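Ticket: Sermon archive search omits entries after lectionary import
Site: Bellthorpe parish website
Component: Drundell archive module
Opened: Jan 2, 2019
Priority: 3
Status: Closed

The archive table holds 2,969 sermons. The search index holds 2,775. The missing entries open normally from a direct link but do not show up under preacher, season or scripture reference. No errors in the import log.

Steps tried so far: cleared the page cache, rebuilt the index from the admin screen, logged out and back in. The total did not change after the rebuild.
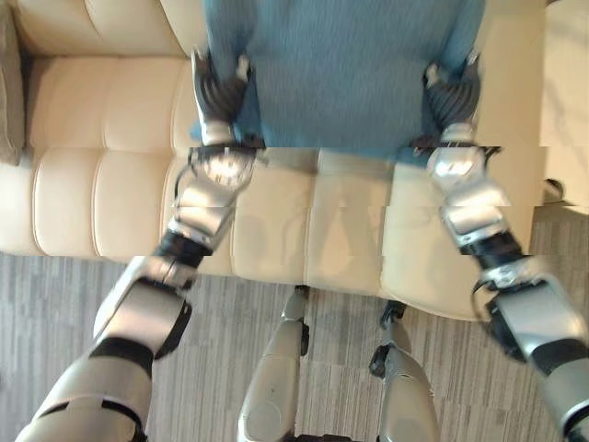
Checked a handful of the missing records by hand. Most are wedding and funeral homilies. Their reading field is filled in, but the Sunday field is blank, as it should be for a service outside the regular calendar. Regular Sunday sermons from the same years are all indexed.

Ran the export with the filter "Sunday = empty". It returned 174 records, none of them in the index. That leaves 20 unexplained.
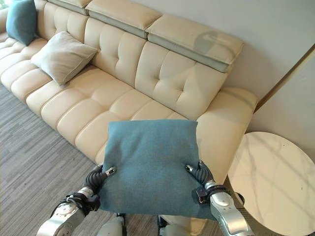
Hubert Mazurek: The indexer joins each sermon to the lectionary table on the Sunday field and drops any row with no match. It used to fall back to the service date. The fallback is now a setting, off by default. Look under Archive, Indexing, "Use service date when no Sunday is assigned". Turn it on and run a full rebuild. A partial rebuild skips rows it has already rejected.

Setting enabled, full rebuild run. Index now at 2,949. Weddings and funerals are searchable again, and the Genesis 2 and 1 Corinthians 13 pages list them in date order.
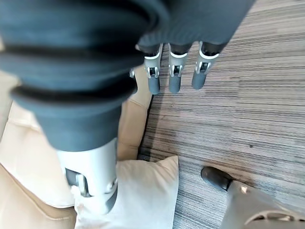 Forearm cover and thumb joint, close view

The remaining 20 are all Epiphany sermons. The Sunday field reads "Epiphany (January 6)" in each. The new lectionary table has "Epiphany of the Lord". The fallback does not apply to them because the field is not blank.

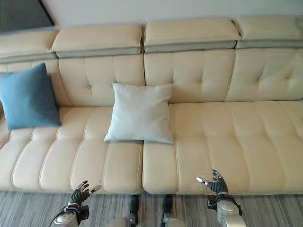
Pawlak: Same mismatch on our side after moving to the Deltar server. Add an alias in the lectionary table and leave the sermon records alone. If you edit the records, the next import overwrites them.

Alias added, full rebuild run again. Index and archive both at 2,969. Podcast feed checked, no duplicates. Closing.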